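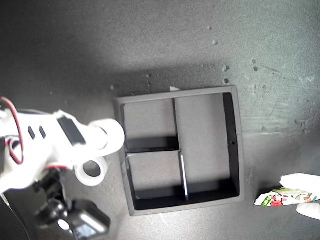
**Market Surveillance Unit, Counterfeit Goods Desk** – progress report, June

To: Kirsten Snorradóttir
From: Vibeke Steinarsdóttir

Kirsten, you asked for something shorter than last quarter's. I have left out the history of rubber.

**Seizures.** We took 2,239 items off sale this period, nearly all of them fake Wornuvo water filters. The cartridges had been rinsed, dried and shrink-wrapped again by people who clearly care more about presentation than I do. The lab cut open 200 of them and found 9 with any working carbon. The seller has written to say that those nine show good faith.

**Pascu razor blades.** Customs held 271 packs at the harbor. The boxes were perfect apart from the brand name, spelled two different ways on the same flap. Pascu's lawyers took five weeks to confirm that neither spelling was theirs. Release or destruction is now up to the court, and storage is charged to us in the meantime (budget line 4, the one you circled).

**Hinder.** The online marketplace has agreed to remove listings within two working days of a notice from us. Its first removal was our own test listing. The second was a secondhand baby stroller, since restored with an apology. After that things improved, and most filter listings now come down on time, though the same sellers tend to be back by the weekend with a new cartoon animal as a logo.

**Mendus database.** Live, mostly. Case numbers from before the switch still show up twice, and the search treats "filter" as an instruction. The vendor calls this a known behavior. Please don't quote case totals from it until I say so.

**Spending.** Under on travel, over on storage and lab fees. I would like to move the travel money to the lab, where we have a backlog of toothbrush heads that I'd rather not describe in writing.

**Still open**

- Court date for the razor blades
- Second lab quote
- Replacement for the warehouse padlock – the current one is also a fake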